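Home News Reviews Visits Forum About Search

A Thursday in Stovton

There are two trains an hour to Stovton and I caught the wrong one, so I arrived at the Gralitz open day when the pastries were down to the prune ones. I mention this to explain my mood for the first half hour, and also because anyone planning to go next year should know that the fast train doesn't stop there.

Gralitz sell robot arms, grippers and the cameras that go on them, mostly to colleges and small workshops. Once a year they open the test floor and let people like me put our hands on things. You sign a form, you get a lanyard, and a very patient person in a company fleece asks what you want to pick up. I said crockery. I have been trying to decide on a gripper since the spring, and I'm tired of watching promotional videos in which everything picked up is a cube.

There were 4 grippers to try. I got decent time on three of them and a rushed ten minutes on the last, which had the longest queue thanks to its name. It is called the Bromance. I asked why and was told that the two fingers are always reaching for each other but something usually comes between them. The person telling me this had clearly said it many times that morning and would be saying it until five o'clock.

First up was the plain parallel gripper, the one that comes with the arm if you don't tick any boxes. It is £279 on its own and feels like it. I don't mean that as an insult. It opens, it closes, it closes quite hard. On solid toy food it did nearly everything I asked. With a thin rim it was fussier, and I had to come in straight or it would nudge the thing away across the table like a cat with a glass. I spent a happy few minutes herding a bowl.

Second was a soft-fingered affair, very gentle and very slow, with silicone tips that had picked up every bit of fluff in the building. It would suit someone who moves tomatoes for a living. I move mugs, and mugs need a firmer opinion.

The Bautista was third, and it's the one I had come for. It costs 550 pounds, it has a narrower finger, and the brochure claims it will take thin edges and round objects without a change of tips. I had the loan of a kitchen table's worth of stuff to argue with it about. 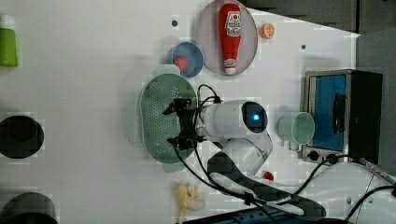 Colanders are my usual test, and I recommend them to anybody shopping for a gripper. They're light, so they skid. They're full of holes, so a depth camera can have trouble deciding where the surface is. The only sensible places to hold one are the rim and whatever handle the maker has seen fit to provide, and neither gives you much to aim at. My first attempt with the Bautista came down flat on the holes and gripped nothing at all with great confidence. On the second I took the rim, lifted, and had it for the length of a short speech before it swung round and dropped. After that I slowed the approach, turned the wrist a quarter and got five clean lifts in a row, which I wrote on the back of my form in large letters.

The ketchup was easier than I expected. Squeeze bottles give a bit when you grab them and most fingers like that, provided you don't get carried away. The mug I managed by the handle once and by the rim the rest of the time. I never got the little orange slice. I blame the slice.

Where the Bautista let itself down was the wiring. The cables run outside the housing and loop about as they please, and twice I stopped a perfectly good move early for fear of dragging one over the crockery. I raised this and was shown a clip. The clip is sold separately.

A word on the camera, as I know some of you only read these for the camera. Having it up by the wrist is lovely on the way in. You see what you're going for, and small corrections feel natural. In the last bit of travel the fingers start to get in the way, and then you are working from memory and optimism. Gralitz had a fixed overhead view on a second screen at one of the other tables, and I found that I drove better from that and only looked at the wrist picture to line up the final turn. If the budget runs to one camera, I would now put it overhead. That's the opposite of what I wrote here last September, and I expect to be reminded of it.

The controllers were a mixed bag. The big handheld one has a proper stick and an emergency stop you could find in the dark. The tablet version is prettier and I disliked it within a minute. There was a delay between my thumb and the arm, small but just long enough to make me push again, and pushing again is how bowls end up on floors.

As for the Bromance, it's good. I wish it weren't, given the name. It adjusts its own grip as it closes and it picked up a pen, a sponge and somebody's lanyard without my having to think. It also comes only as a bundle with the arm and the larger controller, at 3077 pounds before tax, and my ten minutes were up before I could find anything to hold against it except that.

Lunch was soup. The afternoon talk on calibration overran, and I left during the questions to be sure of the slow train.

I have ordered the Bautista and the clip. Delivery is three weeks, and the colander I already own.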